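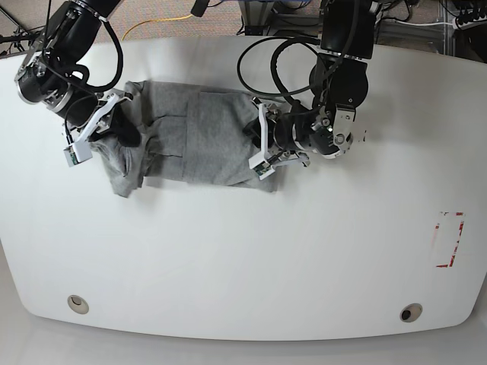
Kleidertausch in der Bukhari-Halle: Jetzt wird gefaltet

Also, ich hatte ja im Oktober noch geunkt, dass für den Kleidertausch in Hundstead höchstens ein paar ausgeleierte Socken zusammenkommen. Ich nehme alles zurück! 858 Teile sind bis gestern Abend in der Bukhari-Halle abgegeben worden, und ich habe das Gefühl, die Hälfte davon sind graue T-Shirts. Grau meliert, um genau zu sein. Davon kann eine Stadt anscheinend nie genug haben.

Bevor im Februar 2021 die Ausgabe startet, muss der ganze Berg sortiert und zusammengelegt werden, und zwar so, dass man die Sachen stapeln kann, ohne dass gleich der ganze Turm kippt. Gefaltet wird auf großen Tischen mit glatter Platte, das geht bei Baumwolle viel besser als auf dem Teppich zu Hause (ich habe beides probiert, mein Rücken hat eine klare Meinung dazu).

Noreen Rajput leitet das Sortieren und hat mir die Sache mit den Ärmeln erklärt. Die kommen zuerst nach hinten, dann die Seiten, dann wird von unten hochgeschlagen, bis ein Rechteck daliegt. Klingt simpel, aber bei weichem Stoff bauscht sich gern ein Ende auf, und dann liegt das Shirt zwar gefaltet da, sieht aber trotzdem aus wie frisch aus dem Rucksack. »Mit der flachen Hand von der Mitte nach außen streichen«, sagt sie, »und die Falten nicht so ernst nehmen. Das Ding wird ja sowieso angezogen.« Den Satz hänge ich mir über den Kleiderschrank.

Abgeholt wird kontaktlos. Wer etwas möchte, meldet sich vorher mit Größe und Lieblingsfarben an und bekommt eine Tüte mit bis zu 4 Teilen gepackt, für Kinder gibt es eigene Tüten. Pro Stunde sind 30 Abholungen vorgesehen, der Eingang ist auf der Seite zur Giltporter Straße, bitte mit Maske und Abstand. Kosten tut das Ganze nichts, und wer selbst nichts abgegeben hat, darf trotzdem kommen!

Neue Spenden nimmt Rizwan Ansari vorerst nicht mehr an, die Regale sind voll. Einzige Ausnahme sind Kindersachen bis Größe 116, die fehlen noch richtig. Die bitte gewaschen und in einer zugebundenen Tüte am Seiteneingang abgeben. Gefaltet müssen sie nicht sein, das wird in der Halle erledigt.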